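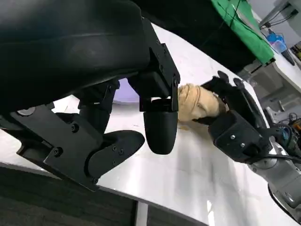 Torbjørn Lie

Jun 6, 2022 | By Torbjørn Lie

Last updated: Jun 6, 2022

Search this guide Enter keyword

Section 2: Planning and budgeting for a two-arm cell

Read this section before you ask for quotes. It covers what to buy, what to leave until later, and what the supplier will need to know. Unpacking and mounting are in Section 3.

The guide assumes a bench cell for handling cloth and other soft goods, with two arms working over one table. A single-arm cell needs fewer parts, but it can't hold a piece of fabric from both sides, and you should settle that question first.

2.1 Before you request a quote

1. Write down the items the cell will handle. Give the largest and smallest size of each, and note whether the item is stiff, soft or both.

2. For each item, mark whether it needs one hand or two. Folding, passing across and pulling flat all need two.

3. Measure the room. Allow 600 mm of clear floor on every side of the table that a person will use. Include the door swing.

4. Find out what power is on the wall and who looks after it. If an electrician has to add a circuit, get that price now. It is often left out of the first budget.

5. Choose the hands before the arms. The weight of the hand comes off what the arm can lift, and so does the weight of its bracket and any camera fitted at the wrist.

Note: Jointed hands with fingertip pads cost more than two-jaw grippers and need more spare parts. If your list from step 2 is mostly boxes and trays, price the two-jaw type as well.

2.2 The table

1. Set the table height to suit the arms, then check that a person can still reach the middle without leaning on an arm.

2. Order a top that wipes clean. White is fine for most cloth. A glossy top will show reflections of the hands, and a matte one is easier on the cameras if you have the choice.

3. Check the legs. A light office table will rock when both arms stop together. If the floor is carpeted, the table needs levelling feet long enough to bear properly.

4. Leave room at one side for a rack. Controllers and power supplies should sit on it and stay off the work surface.

Caution: Do not clamp an arm to a table top until the supplier has confirmed the load in writing. The Pelau and Hultar bases have different bolt patterns and are not interchangeable.

2.3 Cables and small parts

1. Measure each cable run along the arm, with the arm at full stretch, and add 130 mm of slack at every moving joint.

2. Budget for sleeves, clips and a cable tray. We spent more than 34 hours on cabling in our first cell, mostly because none of this had been ordered.

3. Buy a spare set of fingertip pads and bracket screws with the first order. Freight on a small second order can cost more than the parts.

Note: Keep the colour coding the same on both arms. If Lindqvist supplies the cable sets, ask for labels at both ends.

2.4 Setting out the budget

Use one line for each of the following:

- arms and bases
- hands, brackets and fingertip pads
- cameras and mounts
- table, rack and floor work
- electrical work
- cables and sleeves
- test cloths and other sample items
- training
- spares for the first year

Enter freight and tax separately. Quotes from Mita show them at the bottom of the last page, and they are easy to miss when you compare totals.

Training should cover at least 2 people. One trained operator is not enough once leave and sick days come into it.

Caution: Do not put the safety review under spares or training. It needs its own line and has to be done before the arms are powered in the same space – a quote that leaves it out is not complete.

2.5 Ordering

1. Send the same item list to every supplier.

2. Ask for lead times on the arms and the hands separately. The hands usually take longer.

3. Hold the final payment until both arms have run your own items on your own table.

4. If the cell has to be working by September, place the order for the hands first and confirm the table once their reach is known.

Jonatan Torvik keeps the blank budget sheet and the item list form. Ask him for the current copy, as the older one has no line for electrical work.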